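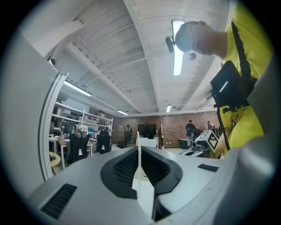

Graues Gehäuse mit schwarzem Lüftungsgitter, dahinter eine Person.

Reparaturtreff Pasichnyk öffnet wieder an zwei Abenden

Von Daryna Zhuravel | Juli

Drucken | Per E-Mail senden

Der Reparaturtreff Pasichnyk nimmt nach der Umbaupause den Betrieb wieder auf. Von Dienstag an können Anwohner defekte Haushaltsgeräte, Lampen und Kleidung vorbeibringen, zunächst an zwei Abenden in der Woche. Geöffnet ist jeweils ab 18 Uhr, die letzte Annahme ist um 20.30 Uhr.

Der Treff war im Frühjahr geschlossen worden, nachdem bei einer Prüfung Mängel an der Elektrik festgestellt worden waren. Inzwischen sind die Leitungen erneuert, und der Annahmeraum hat einen zweiten Ausgang bekommen. Die Stadt gab 2.000 Euro dazu, den Rest übernahm der Vermieter.

»Wir hatten bis zuletzt Anrufe von Leuten, deren Toaster noch bei uns im Regal stand«, sagt Leiterin Tamara Hordiienko. Diese Geräte werden am ersten Abend bevorzugt ausgegeben. Wer seinen Abholschein nicht mehr findet, soll einen Ausweis mitbringen.

Geändert hat sich die Annahme. Pro Besuch wird nur noch ein Gerät angenommen, das Gewicht ist auf 8 Kilogramm begrenzt. Mikrowellen und Röhrenfernseher bleiben ausgeschlossen. Für Ersatzteile zahlen Besucher den Einkaufspreis, die Arbeit selbst kostet weiterhin nichts. Eine Spendendose steht an der Theke.

Die Nähecke übernimmt Orysia Zinchenko, die bisher Kurse im Stadtteilzentrum gegeben hat. Sie kürzt Hosen und ersetzt Reißverschlüsse, Leder nimmt sie nicht an. Fahrräder werden vorerst gar nicht repariert. Dafür fehlt seit dem Umbau der Platz im Hof, wo jetzt die Müllbehälter des Nachbarhauses stehen. Ob die Radwerkstatt im Herbst an anderer Stelle unterkommt, ist offen. Gespräche über eine Garage laufen noch.

Termine vergibt der Treff telefonisch und über eine Liste am Eingang. Ohne Termin ist mit Wartezeit zu rechnen. In den letzten beiden Ferienwochen bleibt der Treff geschlossen.

8 Kommentare | 2 Mal geteilt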